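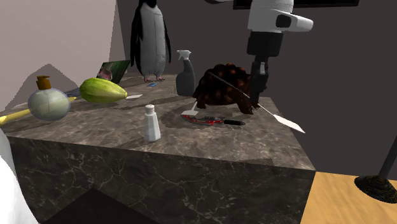 Elescombe Campground: Site and Hookup Notes

Elescombe reopens its lower loop in August with 30 sites, eight of them pull-through. The upper loop stays open on the current schedule. Elevation at the gatehouse is 1707 feet, and the access road from Fluseneck climbs steadily for the last few miles, with one switchback. Rigs over 30 feet should use the Chaudhary Road entrance on the north side.

Electric service on the lower loop is 50 amp at the pull-throughs and 30 amp elsewhere. Pedestals are on the driver's side, set well back, so carry an extension cord. Water pressure is high in the early morning; a regulator is advised. There is no sewer at individual sites. The dump station is next to the exit and closes at 8 p.m.

Cell signal is weak below the tree line and usable at the overlook. The Rarnuletti Trail starts behind site 18 and follows the creek to the old weir. Grade is moderate and the surface is loose gravel. Dogs are allowed on leash.

Reservations for the lower loop are by phone only. Walk-ins are assigned after 2 p.m. at the gatehouse. Fuel and propane are available in Fluseneck but not at the campground.

Site notes by Cleiton Toledo

You are receiving this newsletter because you signed up on our website. Unsubscribe or update your preferences at any time.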